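Home Storage and Organizing > Small items

Cards: holder or little drawers?

pelham_k
Posted 12th December
I have too many cards. Store cards, library card, two gym cards, insurance, gift cards with a few dollars left on them. Right now they are split between a green card holder with clear sleeves and a small three-drawer cabinet in orange, yellow and green. I want them in one place and I can't decide which.

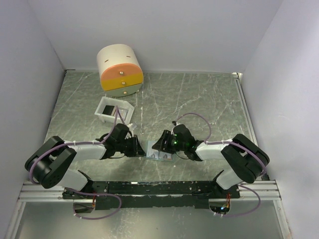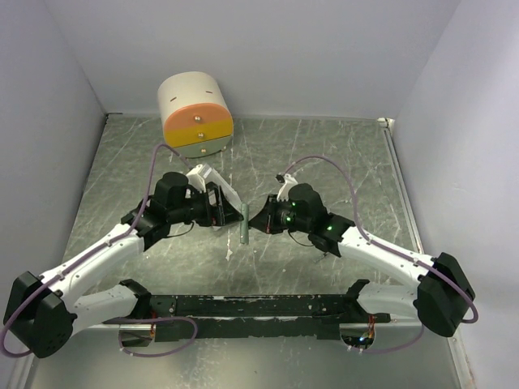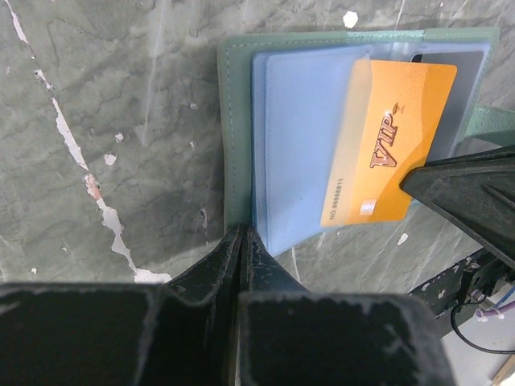
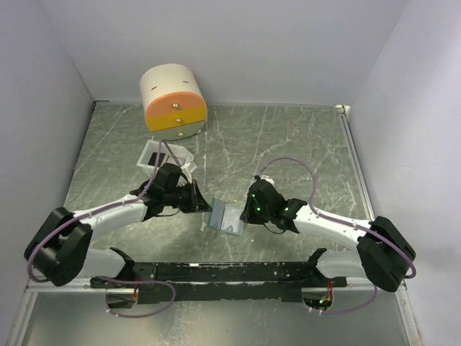 The holder is a Hakala. I have had it for 3 years and the stitching has held up fine. My complaint is the sleeves. Newer cards stick to the plastic and I have to bend the sleeve to get them out. The cabinet was a gift and it opens easily, but once cards are in a drawer they lie flat on top of each other and I have to take out the whole pile to find one.

I only use maybe four of these cards every week. The rest I need a couple of times a year. What do other people do?

dorrie_lane
Holder. Drawers that size are for paper clips and hair ties. I tried keeping cards in one and they ended up under the stamps.

Mott77
I would go the other way. A sleeve book is fine until it is full, then it won't stay shut and you stop putting things back in it. With drawers you can sort by how often you need something. Weekly on top, yearly at the bottom.

dorrie_lane
That works if the cards fit the drawer. pelham_k, do they lie flat or do you have to tilt them?

pelham_k
Flat in the middle one. The top and bottom ones are curved along the edge, so a card sits a bit crooked.

dorrie_lane
Then you have one usable drawer for cards and two for something else. I rest my case.

Rakiya Oyelaran
New sleeves are gripping because the cards have a smooth finish and there is no air between the two surfaces. Wipe the cards with a dry cloth, and the inside of the sleeve too if you can reach. If that does nothing, replace the inserts. Grernley sells a refill pack, but measure your cover first. I bought the wrong size in February and had to send them back.

Do not use powder. I have seen it suggested and it gets into everything.

pelham_k
Thanks. I didn't know you could replace just the inserts. Mine look like they are held in on one side, so I will check before I pull on anything.

tinroof
Do you need the plastic at all? I put every store card on my phone and threw out the lot. 80 cards in the trash, no regrets.

Mott77
Not every store takes it. My pharmacy still wants the card.

tinroof
Read them the number.

Mott77
I'm not standing in a line reading a number off my phone to a man who can't hear me.

Gus P.
On a different subject, what is that surface? I have a marble-look one that has started to chip in a line just like yours and I can't find out if it can be patched.

pelham_k
No idea what it is made of. I haven't tried to fix it.

Gus P.
OK. I used a Clerkis repair pen on mine. The color match was poor, and it wore off where I set things down. If anyone has had better luck please post.

ellen_in_borside
Back to the cards. I keep a holder and a drawer both, and I don't see why it has to be one or the other. The weekly cards go in the holder by the door. The others go in the drawer standing on edge, with a strip of cardboard between groups so they don't slide down. You would need a deeper drawer than that one though, so in your case maybe a recipe box.

Rakiya Oyelaran
I agree with the split but not the box. That is a third container. Put the gift cards in an envelope with the balance written on each one, and spend them. That alone will probably free up half the sleeves.

pelham_k
Fair point about the gift cards. I went through them tonight and two are for a store that closed. Five more had nothing on them. So the pile is already smaller.

Plan for now: weekly cards and insurance in the holder, library and gym cards behind them, gift cards in an envelope in the middle drawer. Stamps and paper clips in the other two. I will try the dry cloth before buying inserts.

dorrie_lane
So, holder.

Mott77
With a drawer.

ellen_in_borside
If you do end up ordering the inserts, post the size. I have the same cover in brown and mine are going cloudy after 30 trips in and out of a beach bag.

pelham_k
Will do. I'll measure on the weekend.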